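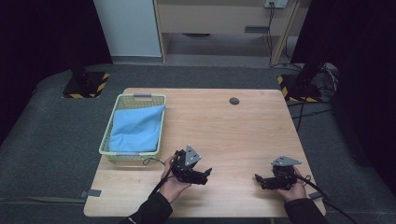

The green basket, with the blue cloth in it.

Nipon Luangrath bought the basket in July, at the Heso on Gevham Road, two weeks after his mother moved into the back bedroom. It was light green plastic with slots in the sides. The woman at the register asked if he wanted the matching lid and he said no.

His mother had folded other people's laundry for thirty-nine years, first at a hotel and then at the Wattanapong laundry, where she ran the pressing room. Now her hands hurt in the mornings and she forgot the stove. The doctor said she should have something to do. Nipon put the basket on the table, filled it with towels from the dryer, and went to make coffee.

When he came back the towels were in a stack and she was looking out the window.

"That's all?" she said.

He brought her the sheets. She did the sheets. She did his work shirts, and then she asked him to get down the curtains, which didn't need washing. By the end of the week everything in the apartment that could be folded had been folded, and some of it twice.

After that he started bringing things home. The barber downstairs sent up his towels on Mondays. A cafe called Beston sent napkins, fifty at a time, in a paper sack. She didn't think much of the napkins.

"Cheap," she said, rubbing a corner between her fingers. "They won't hold a crease."

But she folded them, and the cafe sent up a custard tart with the next sack.

The blue cloth was hers. It was light blue and softer than anything else in the apartment, and it had come with her in the suitcase, under her shoes. Nipon had assumed it was a tablecloth. One evening he took it out of the basket to put it away in the hall closet, and she came down the hall after him.

"Where are you going with that?"

"The closet."

"It goes in the basket."

"It's been folded, Ma."

"I know it's been folded. I folded it."

He put it back. She moved it over a little so that it filled the bottom, and pressed one edge up against the side.

"Your father and I had that on the bed on Soi 14," she said. "Before you. There was no air conditioner. We'd wet it and wring it out and sleep under it."

He had never heard of a bed on Soi 14. He had thought they lived with her sister until he was born. He asked how long they had been there, and she said twenty months, and that the landlord kept ducks.

"What happened to the place?"

"They put a road through it."

He waited, but she had finished. She turned off the lamp over the table and went to brush her teeth.

The next Monday the barber's towels came up and Nipon carried them to the table. He started to lift the blue cloth out to make room, then stopped and set the towels down beside the basket. His mother pulled out her chair. She took the first towel by two corners, shook it once, and handed him the other end.

"Hold it higher," she said. "You're dragging it."

He held it higher. They walked toward each other, and she took his corners from him, and he reached for the next one.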